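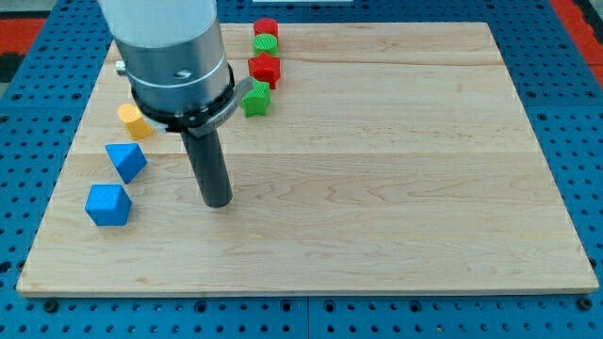 Teaching the block-pushing task: questions we keep getting

Put together by Imani Makokha and Carter Pelletier for new people at the Carkside bench. Last touched in August. If something's wrong, fix it.

What is the task?

Push blocks around on the board with the one finger. Instructions come as short text prompts, "move the blue cube next to the green star" and so on. You drive, the robot records. No grasping. If you're trying to pick something up you have the wrong task sheet.

Do I move the arm by hand or with the remote?

Both work. Hand guiding (free-drive on) is good for slow stuff and for showing where the finger should approach from. Remote is what we use for the real sets. Reason is that your arm isn't in the view, and the forces come out cleaner. Start with hand guiding for your first hour or so, then switch.

Can I mix hand-guided and remote demos in one set?

No. Separate folders. Kumaresan had to sort a mixed batch by eye once and would rather not again.

How many demos do I need?

200 good ones per set. Good means the block got where the prompt said and you didn't hit anything hard. Most people record more than that and toss the bad ones after.

How long should one take?

No fixed time. Don't rush, don't park either. Long pauses are a pain, the policy learns to pause. If you need to think, think before you hit record.

How high should the finger be?

Just over the wood. Low enough to catch the side of a block, high enough that it doesn't drag. Floor limit is set in Clekus so you can't drive it into the board by remote. In free-drive the limit is OFF. Careful.

The block spins instead of sliding. What am I doing wrong?

Pushing off center, most likely. Back off, come around, push through the middle. The stars are the worst for this, the finger catches between two points and round it goes. Short pushes. Small correction. Another short push. Leave the corrections in the recording, they're useful.

The cylinder fell over. Toss it?

If it's lying down but still on the board, stop and mark the demo "tipped". Don't delete. Rehema keeps thse for the recovery set. Stand it back up by hand before the next one, with the arm paused.

How do I set up the blocks between demos?

Scatter them. Really scatter them, not the same layout nudged an inch. Some bunched together, some off alone, some near the back edge. Leave open space on one side sometimes and on the other side other times. New operators always end up with the same tidy layout by mid afternoon and it shows in training.

A block went off the edge.

Pause, wait for the light, put it back. Never reach in while the arm is live. Mark it "off board".

The remote feels laggy.

Check these in order:
Flira service running on the operator PC
Cable, not wifi
Nobody else streaming from the bench
Restart the controller

Delay should be under 105 ms on the status page. Over that, stop recording. Laggy demos look fine on playback and train badly.

Arm stopped and I get a joint limit error.

Usually the far corners. Open Clekus, hit recover, drive it back toward the middle slowly. Two errors in a row, go get Stella Mfaume or Carter.

Do I have to write the prompt before or after?

Before. Writing it after, people describe what they managed to do and not what they meant to. Use color plus shape, always. "The star" isn't enough, there's more than one. Same for "the blue one".

Can I use my own words?

Yes please. Push, slide, scoot, bring, whatever. Keep it to one sentance.

Can two people share a session?

Sure, swap as often as you want, just change the operator name in the menu. We compare styles later so it matters.

Where do the files go?

Brouwer drive, under your name, then the set number. Upload runs by itself at 6 pm. Leave the operator PC on.

How do I know my demos were any good?

Rehema replays a handful from each set on the arm and sends notes. First set nearly always gets partly redone. Normal.

Who do I ask?

Arm and safety: Stella. Remote and Flira: Carter. Labels and prompts: Imani. Files: Kumaresan.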